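홈 연구소개 프로젝트 보고서 자료실 공지사항

지방의회 예산심의 과정에서 복지 항목 조정이 이루어지는 방식에 관한 연구
학부 공동과제 최종보고서

1. 연구 목적
본 과제는 가상 의회 모형인 Mazandarani 모형을 이용하여, 세입 감소가 예상되는 회계연도에 복지성 지출 항목이 상임위원회와 예산결산특별위원회 단계에서 각각 얼마나 조정되는지를 비교하였다. 선행 과제에서는 본회의 의결 결과만을 다루어 단계별 변화를 확인할 수 없었다. 이에 따라 분석 단위를 의결 건이 아닌 세부사업으로 변경하였다.

2. 자료
분석 대상은 3개 회계연도의 예산안 및 수정안이다. 세부사업은 총 887건이며, 이 중 명칭 변경이나 통폐합으로 연도 간 대응이 불가능한 21건은 제외하였다. 회의록은 Davari 색인 도구로 발언 단위로 분리한 뒤 사업 코드를 수작업으로 부여하였다. 동일 발언에서 둘 이상의 사업이 언급된 경우에는 각 사업에 중복 부여하였다.

3. 분석 방법
조정률은 제출액 대비 수정액의 차이로 정의하였다. 증액과 감액은 상쇄하지 않고 별도로 집계하였다. 발언의 방향은 찬성, 반대, 유보, 단순 질의로 구분하였으며, 분류가 일치하지 않은 발언은 재검토 후 확정하였다. 계산에는 Butetetti 스크립트를 사용하였다.
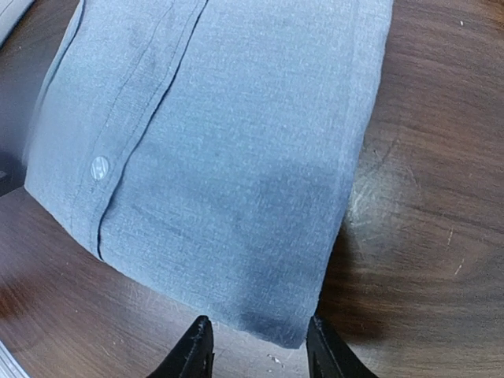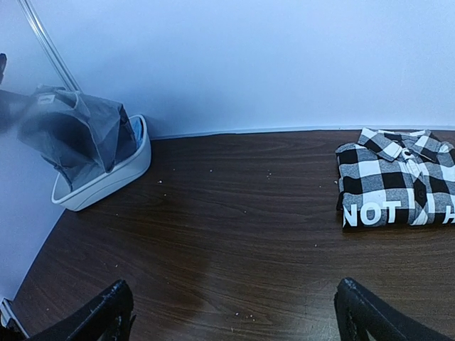

작성: 행정학과 학부연구생, 예산과정 분석조 자료 정리 및 집필 담당

4. 결과
4.1 단계별 조정
상임위원회 단계의 감액은 신규 사업에 집중되었다. 계속 사업은 전년도 집행률이 낮은 경우에 한하여 감액되는 경향을 보였다. 예산결산특별위원회 단계에서는 상임위원회 감액분 가운데 일부가 복원되었으며, 복원된 사업은 대부분 법정 의무지출과 연계된 항목이었다. 현금성 지원 사업은 두 단계 모두에서 조정률이 낮았다.

4.2 발언과 조정의 관계
반대 발언의 수와 감액 규모 사이에는 뚜렷한 관계가 확인되지 않았다. 단순 질의가 많은 사업에서 오히려 감액이 크게 나타난 경우가 7건 있었다. 해당 사업은 모두 산출 근거 자료가 추가로 요구된 사업이다. 표본이 적어 별도의 검정은 실시하지 않았다.

4.3 세입 추계 변경의 영향
8월 기준 세입 추계를 적용한 경우와 최종 추계를 적용한 경우를 비교하였다. 추계 하향 폭이 큰 연도에는 위탁 운영비의 감액이 먼저 발생하였고, 인건비 항목은 마지막까지 유지되었다. 생계급여 지방비 부담분은 비교 기간 내 변동이 없었다.

5. 한계
계수조정 소위원회의 비공개 협의 내용은 회의록에 포함되지 않아 분석에서 제외되었다. 따라서 복원 사유는 심사보고서의 기재 내용에 한정하여 해석하여야 한다. 또한 사업 코드 부여 기준이 2차 코딩에서 한 차례 수정되었으며, 수정 전 코드와의 일치도는 산출하지 못하였다.

6. 후속 과제
추가경정예산안을 포함하여 동일한 절차를 반복할 예정이다. 사업 코드표와 조정률 집계표는 Fandavora 저장소의 과제 폴더에 등록하였다. 제외된 사업의 목록은 부록 2에 수록하였다.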